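Reading time: 5 min

How do I repack a household first-aid box so the lid closes and I can still find things?

I have a plastic first-aid box with a clear hinged lid and a removable divider tray. Over the last few years it has filled up with jars, bottles, boxed medicine and rolls, and the lid no longer latches unless I leave several items out. Last February I took everything out, threw away the obvious trash and put it all back, and it lasted 3 weeks before it was a mess again.

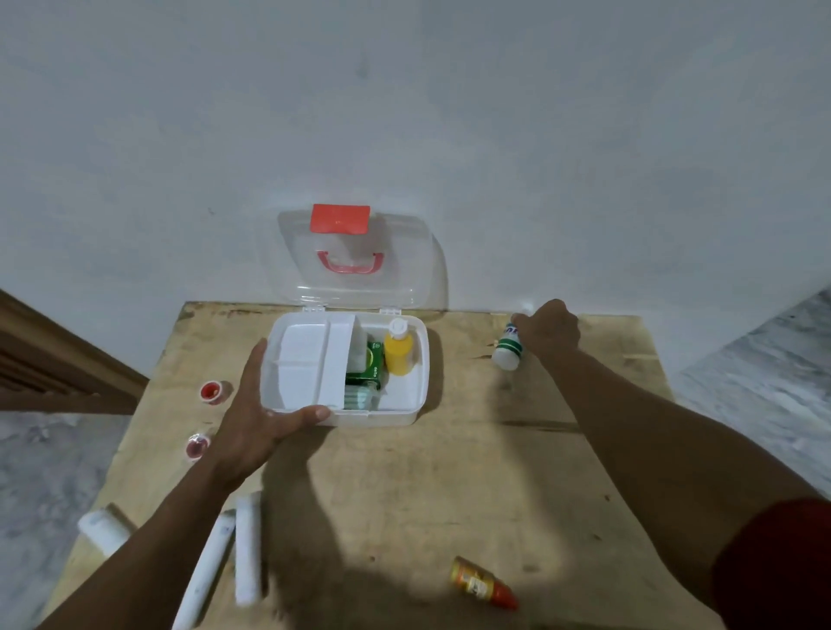
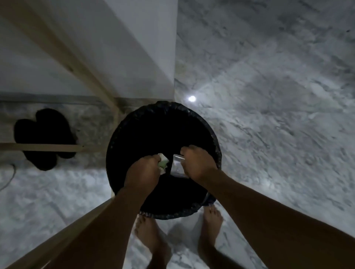

First: the box with its lid open against the wall. Second: wrapper and paper going to the bin.

What I need to know:

Should tall bottles go in before the tray or after it? If I put the tray in first it ends up tilted, and anything I add afterward pushes it further over.

Is it safe to throw away the cardboard boxes and paper leaflets to save space? The boxes take up a lot of room compared with what is in them.

What do I do with old medicine? Some of the bottles have been in there long enough that I can't read the dates.

I have already looked at larger boxes. The Brasent one with the 300 mm base would hold everything but does not fit on the closet shelf. I would like to keep the box I have.

Answer 1 (accepted)

The box is probably large enough. The usual fault is that items with very different heights are mixed in one compartment, so the tallest one sets the level for everything and the space over the short ones is wasted.

Take the tray out completely before you start. With the lid open, measure the inside depth from the floor of the box to the rim, then check whether the lid itself is flat or domed. A domed lid gives you some extra height in the middle but almost none along the hinge side. Anything that stands higher than the rim next to the hinges will stop the lid from coming down, and forcing it will crack small plastic hinges sooner or later.

Sort what came out by height, then by use. Bottles with pump caps are the worst case. The pump adds a lot to the height, and if it gets pressed by the lid it will leak. Either unscrew the pump and fit a flat cap from another bottle with the same thread, or keep that bottle outside the box. Bottles with pointed nozzle caps can lie down if the cap seals properly. Test this over the sink before you trust it: close the cap, turn the bottle over and leave it for 5 minutes on a paper towel.

On the order of packing — tray last. Stand the tall items at one end, against the wall of the box, and put the boxed medicine beside them so that it stops them from falling over. Flat packets go on the floor of the box only if you rarely need them. Otherwise slide them upright between a medicine box and the side wall, where they take up almost nothing. Once the tall items are in, lower the tray into what is left. If it does not sit level, there is something under the edge. Take it out and look. Do not press down on it.

Rolls of bandage or gauze can lie under the tray if there is clearance. Short thick rolls stand on end better than they lie down. Small round jars go in the tray compartments, lids up, with a strip of masking tape on each lid saying what it is and when it was opened. You will be looking down at them from above, so a label on the side is no use.

Regarding cardboard: keep it for anything that is swallowed. The box carries the dose, the batch and the expiration date, and a blister strip cut down to two tablets often carries none of these. For adhesive bandages and similar supplies I discard the outer box and use a small zip bag. If you want to discard a medicine box anyway, cut out the panel with the name and date, fold the leaflet around the strip and hold both with a rubber band.

Regarding old medicine: empty wrappers and used paper can go in the household trash. Medicine that is out of date, or has no date you can read, should go to a pharmacy take-back if there is one near you. Ask the pharmacist about liquids and creams too, as the rules are different from place to place. Don't pour anything down the drain unless the label tells you to.

Answer 2

Agree with most of the above. I would not swap caps between bottles. Threads that look the same often are not, and a cap that had something else under it has to be washed and dried first. Just store the pump bottle next to the box.

I also keep a list taped inside the lid, written small, facing in. With a clear lid you can read the other side from outside if you use two sheets back to back. Mine has three columns — item, opened, expires — and I go over it when the clocks change.

Answer 3

get a second box. I have the Gestcombe 856 for creams and bottles and use the old one for bandages only. never had a problem closing it since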